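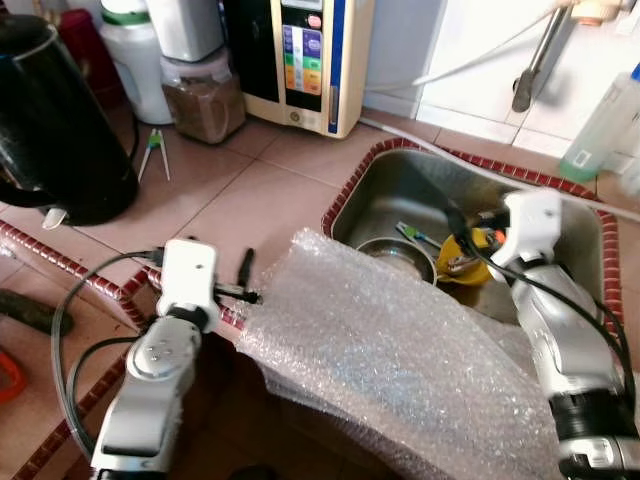
Bubble wrap over the front edge of the sink

Learning Cello by Ear: My Term Project
by Rizwan Marwat
Jan 19, 2009

12 comments | 3 shares

So my question was pretty simple – can adults who don't read music learn a tune faster by listening than by following the notes? I play cello (badly, but with feeling!) and my teacher at the Berkton evening school swears by listening first, so I wanted to test it.

I got six beginners from the Brivombridge string class to help me. Everybody learned two short folk tunes over six weeks, one from a recording and one from sheet music, and wrote down their practice minutes in a notebook. One notebook got left on a bus, so I had to go by memory for that week. My bad.

Added up, the group practiced 493 minutes on the ear tune and 800 on the sheet music tune before they could play them straight through. That's a bigger gap than I expected! The bowing was rougher on the ear tune, though, and two people told me they kept losing the second half.

The sheet music tune was in a harder key, which I only noticed in week three, so I wouldn't bet the farm on my numbers. If I did this again I'd swap the tunes for half the group and record everybody at the end.

Share this | Email | Print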